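Report on a code of practice for hand-held gripper recording
Group project, second year, Plotell module on standards and good practice

1. What we were asked to do

The brief asked us to find an activity in robotics that had no written rules, write some, and then find out whether anyone could follow them. We picked recording with hand-held grippers in ordinary homes. A person holds the gripper, does a household job with it, and the recording later goes to train a robot arm. There are plenty of rules for robot arms in cages. There are fewer for a student with a gripper in each hand and a box of snacks on the bed.

Our first draft was called the Maihi Code, after the folder it was saved in. It ran to 83 rules. Our supervisor returned it with a note saying that a rule which has to be looked up while both hands are full is a wish. We cut it to five and have tried not to be bitter.

2. The five rules

Rule 1. Leave the room as it is lived in. Cushions, blankets and clutter stay where they were, provided no person or private paper can be identified. The first draft said "tidy the area", and the resulting rooms looked like a dentist's.

Rule 2. One item per grasp. If two come up together, put both down and start the episode again. Do not shake one off.

Rule 3. Take hold of food packets by the sides, with both pads square to the packet, and close only as far as needed to lift. Packets that burst are logged as damage. They are also not to be eaten until the log is filled in, a clause we added after the pilot.

Rule 4. Two grippers may share a workspace, but only one may hold an item over the container at a time. The other waits outside the wall of the box.

Rule 5. Write the label from the packet, in the language of the packet. "Snack" is not a label.

3. Trying the rules out

We used the packing task, in which wrapped snacks go in and out of an open box. It was chosen because the items are cheap, awkward and of every shape the confectionery trade can think up. A flat cracker packet stands up nicely between the pads. A round thing in crinkly plastic does not want to be picked up by anybody. Glossy wrapping also throws bright highlights about, which is a nuisance for the camera and a reason to keep such items in.

We recorded 400 episodes and checked 200 of them against the rules, working in pairs so that no one marked their own. The checking form was made in Drustetti, a survey tool which the department pays for and which lost our first afternoon's answers.
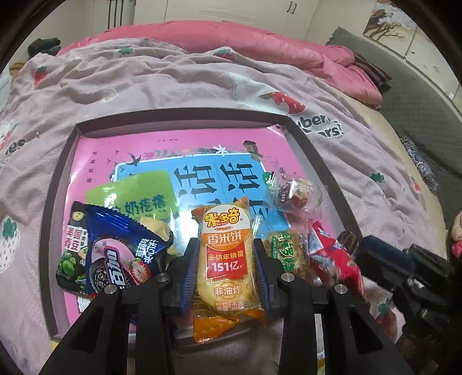
4. FINDINGS

4.1 Labels

Rule 5 was the one we expected to be dull and the one that caused most of the arguing. The rice cracker packet says 香米饼 on the front, with XIANGMIBING printed helpfully underneath, and the brand name 米多奇 above. That is more than enough for a label. Even so, early logs had it down as "cracker", "orange packet", "rice thing" and, in one case, "biscuit (?)". The strawberry sandwich cookies were at least called cookies, though the logs could not agree on whether the flavour belonged in the name. We now say it does, if it is printed on the front.

Packets often lie on top of one another, so part of the name may be hidden. The amended rule says to write down what can be read and mark the rest as unread. Guessing the rest from memory is not allowed, however many of them you have had.

4.2 Grip

Rule 3 was mostly kept. The trouble was in the word "square". Some of us took it to mean level with the box, others level with the packet, and one pair had been measuring against the bed. The wording now says "flat against the packet". We should have drawn a diagram in the first place.

4.3 Two hands

Rule 4 was broken more than any other, nearly always at the end of an episode, when the waiting hand drifts in to get on with the next item. It is a very human fault. We considered a penalty and settled for a line on the form asking "Where was the other gripper?", and the drifting became less common once people knew they would be asked.

4.4 Clutter

Rule 1 gave no trouble. Students are good at it.

5. What we would change

The code says nothing about how long a person should hold a gripper before resting, and it should. Wrists were mentioned in the comments box often enough, and with feeling. We would also test it on a group that did not write it. The Bruvo group next door has offered, in return for our testing theirs, a code of practice for robot vacuum cleaners that stands at present at eleven pages.

The amended rules and the checking form are in Appendix A. Appendix B was to be the 83-rule version, and is available on request.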